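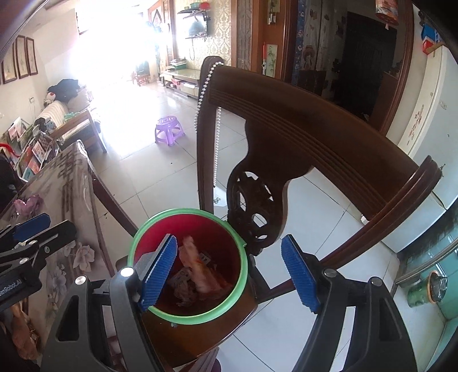

Wendelus 手持ち式二指グリッパ 縁つかみ作業における指の戻り不良について

製品情報 > 手持ち工具 > Wendelus > 安全に関するお知らせ

販売・保守:Cerncombe
修理受付:Barnurlow サービス窓口
状態:販売継続中(旧ブラケット組は出荷停止)
対象作業:容器の縁をつかむ作業、持ち上げ、移し替え、傾け

概要

Wendelus は、片手で保持して操作する二指の平行グリッパです。握り部のレバーを引くと指が閉じ、緩めると内蔵ばねで開きます。指先にはリブ付きのゴムパッドがブラケットを介して取り付けられ、パッドは工具なしでは外れません。駆動用の電源は使いません。

縁つかみ作業で、レバーを緩めても片側の指が開放位置まで戻らない不良が確認されました。指が途中で止まった状態では、開口幅が表示より狭くなります。また、外力や振動で止まりが外れると、指がばねの力で一気に開きます。把持中の物を落とすおそれがあり、指の根元に手を添えている場合は挟み込みのおそれもあります。

本ページには、該当品の見分け方、点検手順、交換部品、交換後の確認方法と、縁つかみ作業時の制限事項を掲載しています。お手元の製品が該当するか判断できない場合は、使用を止めて修理受付までご連絡ください。

該当品の見分け方

次の条件を両方満たすものが該当します。

・指ブラケットの裏面の刻印が「WB」で始まり、末尾に丸印がない
・ブラケット取付ねじの座面に樹脂ワッシャが入っていない

刻印の末尾に丸印があるものは対策済みです。2月以降に Cerncombe から出荷した本体と補修部品は、すべて丸印付きのブラケットに切り替わっています。ただし、出荷後にお客様の側で旧部品に付け替えた本体は、本体の製造時期にかかわらず該当します。本体銘板の番号だけで判断しないでください。

パッドの色や硬さは該当の有無と関係ありません。標準パッド、軟質パッドのどちらを装着していても、ブラケットが旧型であれば点検が必要です。

確認された事象

最初の報告は、据付前の作業手順を検討していたお客様からのものです。小型の容器を縁でつかみ、持ち上げて別の台に移す動作を繰り返していたところ、内側に入れた指が容器の壁に沿って傾いたまま戻らなくなりました。操作者はレバーを完全に緩めていましたが、容器は指に掛かった状態で持ち上がり、床に落ちています。負傷者はありません。

この時点では、パッドの粘着によるものと判断していました。ゴム表面に付着した汚れで容器の内壁から離れにくくなることは以前から知られており、清掃で解消する例が多かったためです。当該機でもパッドの清掃後にいったん症状が消えたことから、修理受付は清掃のみを行って返却しています。

返却後、同じ機体で再発しました。再発時はどこにも触れていない空中で指が途中停止しており、粘着では説明がつきません。Barnurlow サービス窓口の Dorota Jasińska が現品を引き取り、分解調査に切り替えました。初回の判断で清掃のみとしたことは誤りでした。同様の返却を受けたお客様には個別に連絡していますが、連絡が届いていない場合も本ページの点検を実施してください。

症状の現れ方

指の戻り不良は、次のいずれかの形で現れます。

1. レバーを緩めても片側の指だけが遅れて開く
2. 開放途中で指が止まり、本体を軽く揺らすと開く
3. 開放位置まで開いているように見えるが、左右の指の開き量が違う
4. レバーの戻りに引っ掛かりがあり、指の根元から擦れる音がする

1 は初期の症状です。この段階では把持そのものに支障がなく、見落とされやすくなります。3 は指を正面から見ないと分かりません。握り部側から見下ろす姿勢では、ハウジングの曲面に隠れて根元の傾きが見えないことがあります。

落下または挟み込みにつながるのは 2 の状態です。2 が一度でも出た機体は、清掃や注油で症状が消えても使用を再開しないでください。

原因

指ブラケットはハウジング前面の案内溝に沿って動きます。ブラケットの取付ねじが緩むと、ブラケットが溝の中でわずかに回転し、角部が溝の縁に食い込みます。ばねの力は開放端に近づくほど小さくなるため、食い込みが一定量を超えると、ばねだけでは引き戻せなくなります。

ねじが緩む要因は二つあります。

一つは荷重の方向です。平行な面を両側からつかむ場合、左右のパッドは同じ高さで正面から荷重を受け、ブラケットを回す力はほとんど生じません。容器の縁をつかむ場合は、一方の指を口の内側に入れ、もう一方を外側に置きます。容器の壁に傾斜があると、内側の指はパッドの先端、外側の指はパッドの根元寄りで当たります。当たり位置がずれるため、把持のたびにブラケットへ回転方向の力が加わります。

もう一つは座面です。旧ブラケット組では、金属のねじ頭がブラケットの塗装面に直接当たっています。繰り返し荷重で塗膜が薄くなると、その分だけ軸力が下がります。塗膜の摩耗はねじ頭に隠れており、外観では確認できません。

調査を担当した Remigiusz Baran の試験では、平行面の把持だけを 3,000 回繰り返した旧型ブラケットに緩みは認められませんでした。傾斜した縁の把持では、同じ設定で 300 回の時点でねじの合わせ印にずれが出ています。設計段階の耐久試験は平行面だけで行っており、縁つかみは試験項目に入っていませんでした。

溝の寸法についても調べました。案内溝を加工している Kneževič の検査記録と、引き取った現品の実測値はいずれも図面公差内でした。溝側の変更は行いません。

把持物による影響

試験では、開口部に厚い縁がある容器と、縁がなく壁が薄い容器の両方を使いました。緩みが早かったのは、縁が外側に張り出し、内壁が底に向かって狭くなる形です。家庭や事務所で使われる小型のごみ入れにはこの形が多く、該当作業に含まれます。

中身の影響も受けます。丸めた紙や包装材のような軽いものが入っているだけでも、それが口の近くまで達していると内側の指の先端が押し返され、パッドが壁に沿って入らないことがあります。その状態でレバーを引くと、指は傾いたまま力を受けます。重量の問題ではないため、可搬質量の範囲内であっても安全とはみなせません。

置き場所にも注意が必要です。椅子の座面のように背もたれや肘掛けが近い場所では、グリッパを容器に正対させにくく、斜めに進入しがちです。斜め進入ではハウジングの外周やアームブラケットが先に周囲へ当たることがあり、操作者は指の位置ではなく手首の角度で補正しようとします。試験中に記録した傾きの大きい把持は、ほとんどがこの補正の途中で起きています。

使用中止の基準

次のいずれかに当てはまる場合は、ただちに使用を中止してください。

・レバーを完全に緩めたとき、左右の指の開き量の差が 3 mm を超える
・指が開放途中で一度でも止まった
・ブラケット取付ねじの合わせ印がずれている、または消えている
・ブラケットを指で軽く押すと、溝の中で回転方向のがたつきがある
・案内溝の縁に金属色の傷またはめくれがある
・パッドの端がブラケットから浮いている

開き量の差は、開放状態で本体中心線から各パッド面までを測り、大きい値から小さい値を引いて求めます。指先で測るとパッドの摩耗分が加わるため、ブラケットの基準面で測ってください。

把持中に指が止まった場合の処置

あわてて本体を振らないでください。止まりが外れた瞬間に指が開きます。

a. 空いている手を容器の底に添えます。指の間、指とハウジングの間には手を入れません。
b. 容器を安定した面に下ろします。椅子や柔らかい座面しかない場合は、床に下ろします。
c. レバーをもう一度ゆっくり引き、食い込みを緩めてから戻します。
d. 戻らない場合は、容器から手を離し、グリッパを縁に沿って上方へ抜きます。横にこじらないでください。
e. 抜いた後、指先を人のいない方向に向けて置き、停止札を付けます。

c の操作で指が開いても、その機体は使用中止です。作業を続けるために c を繰り返すことは禁止します。

アームに取り付けて使用している場合は、アーム側の動作を先に止めてください。アームの保持が切れると容器ごと下がる構成では、容器を支えてから停止操作を行います。この順序はアームの仕様で変わるため、取付側の手順書に追記してください。

点検手順

点検は、把持物がなく、指先の前方に何もない状態で行います。保護眼鏡を着用してください。

1. 外観
パッド、ブラケット、ハウジング前面の汚れを乾いた布で拭き取ります。溶剤は使いません。ハウジング前面のねじ頭は光を反射しやすく、正面からの照明では合わせ印が読み取れないことがあります。照明を側方に移すか、本体の向きを変えて確認してください。

2. 合わせ印
ねじ頭とブラケットにまたがる線が一直線につながっていることを確認します。線が薄い場合は「消えている」とみなします。印を書き足してから判定することは認めません。

3. 開閉
レバーをゆっくり引いて全閉にし、ゆっくり緩めて全開に戻します。これを 9 回行い、毎回、両方の指が止まらずに開放端まで戻ることを目で確認します。一回でも遅れや停止があれば不合格です。次に、レバーを全閉から手放しで戻し、左右の到達に差がないかを見ます。

4. 姿勢変更
指先を下に向けた姿勢、横に向けた姿勢、上に向けた姿勢で手順 3 を繰り返します。初期の緩みは下向きでは現れず、横向きだけで現れることがあります。縁つかみは下向きで行うことが多いため、下向きだけで点検を終えると見逃します。

5. がたつき
ブラケットの側面に指を当て、軽く回す方向に力を加えます。動きを感じたら不合格です。判断が難しい場合は、新品または対策済みの機体と比べてください。

6. 記録
機体番号、点検者、各手順の結果、前回点検からの用途を記録します。用途の欄には「平行面」「縁」「混在」のいずれかを記入します。混在の機体は、縁つかみの機体として管理してください。

合格した旧型の機体も、縁つかみ作業には使用できません。平行面の把持に限り、交換部品が届くまで使用できます。その間は作業開始前ごとに手順 2 と 3 を実施してください。

交換部品

品名:対策ブラケット組(左右一式)
適合:Wendelus 全機体
内容:ブラケット左右、取付ねじ、樹脂ワッシャ、緩み止め剤塗布済み予備ねじ、合わせ印用ペン、交換手順書
価格:該当品をお持ちのお客様には無償

主な変更点は次のとおりです。

ブラケット背面に回り止めの段を追加し、ハウジング側の受け面に掛かる形としました。ねじが緩んだ場合でも、角部が案内溝の縁に届く前に段が受けます。座面は塗装を除き、樹脂ワッシャを追加しました。取付ねじは緩み止め剤を塗布済みのものに変更しています。

パッドの取付寸法は変わりません。使用中のパッドに浮きや裂けがなければ、そのまま移設できます。旧ねじの再使用はできません。旧ブラケットに新しいねじとワッシャだけを組み合わせることもできません。ワッシャの厚み分だけブラケットが前に出て、溝とのかかりが浅くなります。

対策品についても、傾斜した縁の把持で 3,000 回の試験を行いました。合わせ印のずれと戻り遅れはありませんでした。試験後に片側のねじを意図的に緩めた状態でも開閉を確認し、指の停止は起きていません。この緩めた状態の試験は、フェイルセーフ性の確認を目的としたもので、緩んだままの使用を認めるものではありません。

交換作業

交換は、お客様の保全担当者が行うか、Barnurlow サービス窓口へ本体をお送りください。アームに取り付けている場合は、アームから外した状態で作業します。

1. レバーを全開位置にし、付属のロックピンを差します。ピンなしでブラケットを外すと、ばねでスライダが飛び出します。
2. 旧ブラケットの取付ねじを外します。片側ずつ行い、左右を同時に外さないでください。
3. 案内溝の縁を目視し、綿棒でなぞります。綿が引っ掛かる場合は溝に傷があります。ハウジングの交換が必要になるため、作業を中止して連絡してください。やすりで修正しないでください。
4. 対策ブラケットを段の向きに合わせて差し込みます。向きが違うと、ねじ穴は合いますが座面が浮きます。
5. 樹脂ワッシャを入れ、新しいねじを手順書記載のトルクで締めます。
6. 合わせ印を新たに引きます。
7. 反対側も同様に交換します。
8. ロックピンを抜き、点検手順の 3 から 5 を実施します。

緩み止め剤が硬化するまでは把持に使用しないでください。硬化時間は手順書に室温別で記載しています。

取り外した旧ブラケットは返送してください。摩耗の進み方を調べる資料とするため、洗浄せずに袋へ入れ、左右が分かるようにしてください。返送用の袋は交換部品に同梱しています。

縁つかみ作業の条件

対策品に交換した機体で縁つかみを行う場合は、次の条件を守ってください。

・内側の指を先に入れ、パッド全面が内壁に向いたことを確認してからレバーを引く
・外側の指は縁の外に出ていることを確認する。縁の上に載った状態で閉じない
・容器の中身がパッドの進入を妨げる場合は、先に中身を減らす
・把持力の設定は 9 N を上限とする
・容器を揺すって中身を落とす動作をしない
・人の手足の上を通過させない
・開放時は容器の底が面に着いたことを確認する

パッドのリブに紙片や包装材の切れ端が入ると、見かけ上はつかめていても保持力が下がります。ごみ入れを扱った後はリブの間を確認してください。液体が付着した場合は水で湿らせた布で拭き、乾かしてから使います。潤滑剤を案内溝に塗布しないでください。溝は無潤滑で使う設計で、油に付いた粉じんが戻りを悪くします。

仕様(抜粋)

形式:手持ち式二指平行グリッパ
操作:レバー引き(閉)、ばね戻し(開)
指先:リブ付きゴムパッド、ブラケット固定
把持力上限:平行面は本体目盛の上限、縁つかみは 9 N
定期点検:開閉 3,000 回ごと、縁つかみを含む場合は 300 回ごと
使用環境:屋内、結露なきこと
取付:手持ち、または指定アームブラケット
材質、質量、外形寸法:図面ダウンロードを参照

縁つかみの点検間隔 300 回は、旧型で合わせ印のずれが出た回数をそのまま採用しています。対策品では余裕のある値ですが、返送品の調査が終わるまで変更しません。

よくあるお問い合わせ

旧型ですが症状がありません。交換は必要ですか。
必要です。平行面だけで使っている場合も対象です。貸し出しや用途変更で縁つかみに使われる可能性があるため、用途による除外は設けていません。

ねじを増し締めして使えますか。
使えません。塗膜が摩耗した座面では、増し締め後の軸力が保てません。増し締めした機体は合わせ印による判定もできなくなります。

ばねを強いものに替えれば戻るのではありませんか。
食い込みが外れたときの開き速度が上がり、危険が増します。社内でも検討しましたが、採用していません。

指の動きをカメラで記録しています。映像から点検できますか。
補助としては使えますが、判定には使えません。指の根元がハウジングに隠れる取付位置では、ブラケットの回転が写りません。また、窓など明るい背景があると合わせ印が読み取れないことがあります。

パッドだけを注文できますか。
できます。ただし旧型ブラケットに付いた状態の指先一式は販売を終了しました。

記載内容の変更

初版:該当品の条件と使用中止の基準を掲載
第二版:横向き姿勢での点検を追加。初版の点検手順には下向きのみを記載していました。初版で合格とした機体は再点検してください
第三版:使用中止の基準に「パッドの端の浮き」を追加。把持中の処置 d の抜き方向を訂正

連絡先

技術に関する問い合わせ:Cerncombe 製品安全担当 Wiesława Domański
交換部品の手配:Cerncombe 部品係 Ksawery Kurek
引き取り修理、返送:Barnurlow サービス窓口 Dorota Jasińska

お問い合わせの際は、本体銘板の番号、ブラケット裏面の刻印、用途の区分、症状の番号(本ページの 1 から 4)をお知らせください。落下または負傷があった場合は、部品の手配より先に製品安全担当へご連絡ください。現品は動かさず、可能であれば指が止まった状態のまま保管してください。

関連ページ
Wendelus 標準パッド/軟質パッド
Wendelus 対策ブラケット組 交換手順書
指定アームブラケット 取付図
安全に関するお知らせ 一覧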